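December, 11 at night. Knackered. Choir again, 20 of us crammed in the hall at Jurnthorpe, heating off. Rianne had us do the Zosholm carol eight times. Eight! Altos flat every time, me included.
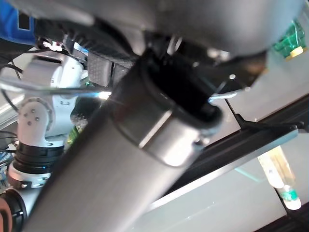
Shazia has a cold so I migth get the second verse on my own – feel sick thinking about it. Must ring Lies re lift. Must find black skirt, the long one, hem's coming down. Soup for tea, toast burnt. Mum rang halfway through, wants to know about Boxing Day, said I'd call back and didnt.

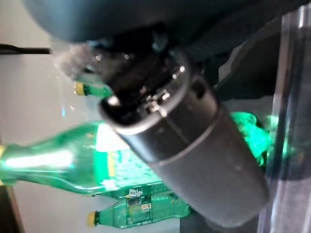

So what if Shazia's still poorly on the night? Then I sing it, Issa plays the tune underneath loud enough to cover me, and I stand at the back near the door. Told Rianne that much already – she just nodded. Bed now.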